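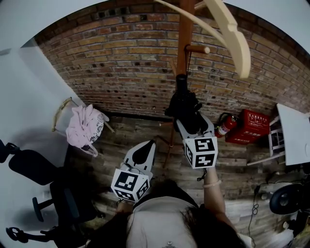

The night bus between Tremblay and the Altance district will change its route and its timetable this fall, and many passengers still do not know where they should wait for it. Line 129 is operated by Tostia, and I asked the company's service planner to explain the new plan to our readers. We talked in a small room with a brick wall, beside a wooden coat stand, and the old planks of the floor made a noise each time one of us moved a chair. The planner has worked on this line for many years, first as a driver and later at the planning desk, and she asked me not to print her name because she still rides the bus home and prefers to ride it quietly.

My first question was why the line must change at all. "The old route was drawn for the shift workers of the paper mill," she said. "The mill closed, but the bus continued to turn there every night. We were driving to a gate with a chain on it." Today most of the people who travel after midnight work in the hospital, in the bakeries and in the hotels near the station. From the first night of the new timetable, the bus will leave out the mill road and go directly along the canal to Altance.

The mill road is not without people, however. There are two apartment buildings at the far end of it, and the residents wrote to the company in August. I asked what she answered them. She was silent for a moment before she spoke. "I told them the truth, that their walk will be longer. The nearest stop will be at the canal bridge. I walked it myself, at night, in the rain, and I did not like the part under the railway." The city has agreed to put lights there. She could not tell me if they will be ready when the timetable changes, and she did not want to promise it.

According to her, roughly 900 passengers use the line on a weekend night, and on the other nights it is far fewer. For this reason the weekend service gets more buses. Between Sunday and Thursday there will be only one departure each hour, the same as now. I said that an hour is a long time to stand at a stop in winter. "It is," she said. "If I had more drivers, I would give you a bus every half hour tomorrow. The vehicles are in the garage. The drivers are what I am missing."

We spoke then about the drivers. Tostia had trouble last winter to fill the night shifts, and some departures were canceled with very little notice. She says that the new timetable has longer breaks at the Altance end, where the drivers now have a heated room and a toilet. It sounds like a small matter, but in her opinion it is the first thing a driver asks about. "When I was driving, we had a key to the toilet of the gas station," she told me. "Then the gas station changed the lock."

The tickets are the other subject which brings many letters to our newsroom. The machines on board were replaced this year with a system from Flevex, and a ticket is now valid for 90 minutes from the moment it is first used. Before, it was valid for one trip only. Some passengers complained that the new machines are slow to read a card. The planner did not deny it. She said that the card must be held flat against the reader and kept there until the tone, and that people who are used to the old machines take it away too early. "But the tone is also too quiet," she added. "With the engine running you cannot hear it. We have asked Flevex to make it louder, and they have answered that it is coming with the next update." I asked when this is. She raised her shoulders.

Cash will still be accepted at night, which is not the case on the day lines. This was a condition of the drivers themselves, who did not want to leave anybody at a dark stop for the lack of a card.

I also wanted to know about the connection with the last train. At present the bus leaves Tremblay station just as the train arrives, and every evening there are people who run across the square and see only the back lights. In the new timetable the driver will wait if the train is late, but not without limit. The control room will decide, and the decision will appear on the display at the stop. "I cannot hold a whole line for one train," she said. "Somebody in Altance is waiting too."

The printed timetables will be put up at the stops during the week before the change. The stops on the mill road will get a notice with a map of the walk to the canal bridge. Comments can be given on paper at the Tostia counter in Tremblay station, and the planner says that she reads these herself, usually on the bus.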